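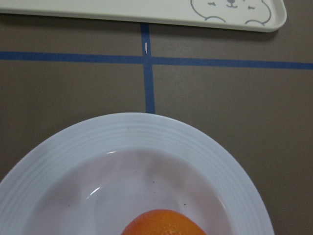

A Place for Everything: How Tape Helps a Table
From the Trudidik pages for young readers
Tuesday, July 12, 2022

Do you share a desk with a brother or a sister? Then maybe you know this problem. Your pencils travel to the other side, the books come back to you, and after one hour the table is full and you cannot find the eraser.

One old trick is to draw the table like a map. You take colored tape and you make straight lines from one side to the other. Then you make more lines which cross them. Now the table has boxes, and we call such a pattern a grid. You know grids already from chess boards and from squared paper in math class.

What kind of tape is good? Many people choose masking tape. It is made of paper, so you can tear it with your fingers, and its glue is not very strong. Painters put it on walls and windows to keep a clean edge, and later they pull it off.

A grid gives every thing an address. The plate lives in one box and the tray lives in another box. If the bowl stands on a line, you notice it quickly, and you can push it back. 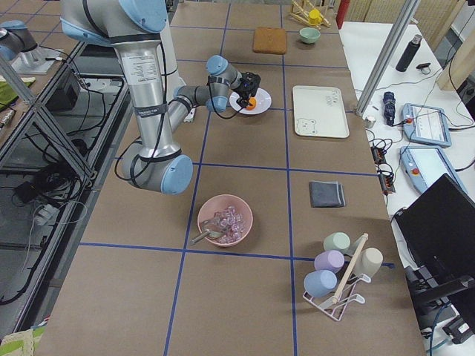

A plate, a tray with a bear face, a pink bowl of plastic ice cubes and a rack with four mugs, on a table divided by blue tape.

Some things need a home inside their home. Mugs are round and they take much space when they stand side by side. On a rack they hang one over another, and the table under them stays more free. Small pieces like plastic ice cubes slide everywhere, so a bowl is good for them, and a scoop can stay in the same bowl. A cloth becomes smaller when you fold it.

Try it at home

Ask an adult which table you may use. Some tape can hurt paint or varnish, so test one small piece first in a corner.

Choose 8 things from the kitchen that cannot break. Make your boxes with tape, and make each box a little bigger than the thing which will live there. Press the tape from the middle to the ends and it will have fewer wrinkles.

Now look at your table well for one minute. Close your eyes, and let a friend move one thing to a wrong box. Can you find it? If this is too easy, the friend may change places of two things, or turn one plate upside down.

When you finish, pull the tape slowly and keep it low, near the table.

Words to remember

Grid: lines that cross and make boxes.
Rack: a stand or a frame where you hang or put things.
Scoop: a deep spoon for taking ice, flour or rice.

Text: Ramanauskas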